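Short Fiction | Travel

April
By Orhun Coşkun

The Wednesday Boat

My mother left her good umbrella on the Dredis ferry in the spring she turned seventy, and she talked about it for the rest of her life. She didn't talk about it bitterly. She would bring it up the way other people bring up a cousin who has gone to live abroad and is doing well. When it rained she would stand at the kitchen window with her tea and say, "I expect it's dry where my umbrella is," and my father would say yes, he expected it was, and turn over his newspaper.

So when I found myself in Kadero with four days' holiday and nobody to please but myself, I thought I might as well go and ask after it. I knew perfectly well how silly it was. Eleven years had gone by, and I doubt there is a harbour in the world that keeps an umbrella for eleven years. But I had been to the museum and I had eaten the fish, and I had walked up to the chapel with the blue door and down again, and a person needs an errand on holiday or he starts reading the menus of restaurants he has already decided against.

The boat to Dredis went at 2 in the afternoon, and only on a Wednesday outside the season. It was a fat white thing with benches down the middle. I sat beside a man called Jayson Castillo, who had a box of seedlings on his knees and held it steady the whole way across with both his forearms, as you might hold a child on a swing. He was bringing tomatoes to his sister-in-law, he told me, because the soil on Dredis was poor but she was stubborn, and between the two of them he backed the sister-in-law.

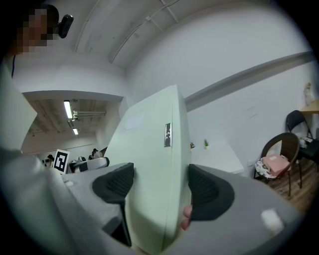
I told him about the umbrella. I hadn't meant to, but there is something about a bench on a boat – you are both facing the same way and looking at the same water, and things come out of you that would stay in across a table. He didn't laugh. He asked me what colour it was.

"Dark red," I said, "with a handle like a duck's head. Only the beak was chipped. She'd shut it in the door of a taxi."

"Which side of the beak?"

I had to think, and I was pleased to find I knew. "The left, if you were the duck."

He nodded as though this settled a good deal, and told me that I must ask for Mrs Papadakis. If I asked for anybody else I would be sent to Mrs Papadakis in any case, and I'd only have wasted the walk.

He was quite right. I asked at the ticket window, to be on the safe side, and was pointed up the hill to her before I had finished my sentence. It was a steep hill, too. There were steps for part of it and then the steps gave up and it was just hill, with a handrail on the side where you didn't need one. I stopped twice to admire the view, which is what I say when I have to get my breath, and both times the same brown dog came out of the same sort of gateway and looked me over and went back in. I have thought since that it must have been two dogs.

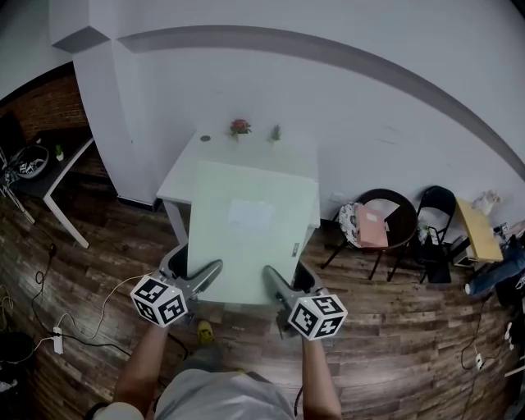 Mrs Papadakis had run the lost property on Dredis since before there was a proper quay, and she had firm views on it. A thing was lost, she told me, only so long as somebody was looking for it, and after that it was merely left. She kept the two kinds apart. The left things went to the church sale at the end of every summer, and people came over from Kadero specially and bought back their own sunhats. The lost things she kept by her. She took me through to the back room, where there was a white table and a pale green cabinet with a white paper label on the front of it, and she put a finger to the little dark latch at the right-hand edge and then stopped, and asked me how long ago it had been.

I said eleven years, and I said it rather quietly.

"And your mother, she was looking for it all that time?"

"She mentioned it whenever it rained."

"Does it rain a lot, where you are?"

I said that it did, yes, it rained a great deal, and she seemed to find this satisfactory. But she didn't open the cabinet. She said that anything of that age would want thinking about, and nobody could think properly on an empty stomach. I was to come through and sit down. I have noticed that the people I have liked best in my life have nearly all been people who couldn't do one thing until they had done another, and I went where I was told.

We had bread and a hard white cheese, and some little pickled things that I didn't recognise and ate 6 of before I remembered my manners. She wanted to know all about my mother. She wanted to know whether she'd been tall, and if she had liked the island, and what she had said about the coffee. I found I could answer most of it. There was a good deal I hadn't thought about in a long while – how she had bought a straw bag on the quay and carried it home on her lap through three airports, and how she had written to my father from Dredis although he was there with her, in the next room, having a lie-down.

"She wrote to him?"

"A postcard. It got home before they did. It said the weather was lovely and she wished he was awake."

Mrs Papadakis laughed until she had to put down her knife.
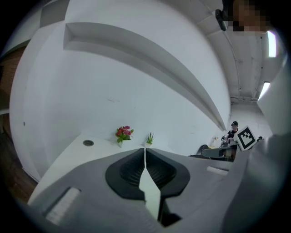
Travel Stories

The last boat went back at a quarter to seven, and it was after six before either of us said the word umbrella again. She got up then and went into the back room by herself. I heard her moving about in there and talking under her breath, and I looked out at the yard and got ready to be nice about it. I had a little speech prepared. It was all about how kind she had been, and how I had only really come for the trip.

She came back with two umbrellas. One was black, and enormous, and might have belonged to an undertaker. The other was dark red, a good deal faded along the folds, and it had a plain wooden handle with no duck on it anywhere.

"This is not hers," said Mrs Papadakis.

"No," I said.

"But nobody asks for it. I have been thinking that it should go to the sale this year, and I don't like to send it." She held it out to me. "If you take it, and somebody comes for it, I will tell them that it's with you, where it rains."

I wrote my address down for her on the back of my ferry ticket, and then she had to copy it out again on to an envelope so that I could have the ticket back, and what with that and the hill I very nearly missed the boat. Jayson Castillo was already aboard, with his empty box upside down beside him to save me the seat. He looked at the umbrella, and he looked at the handle for some time.

"It's grown out of the beak," he said, and moved his box.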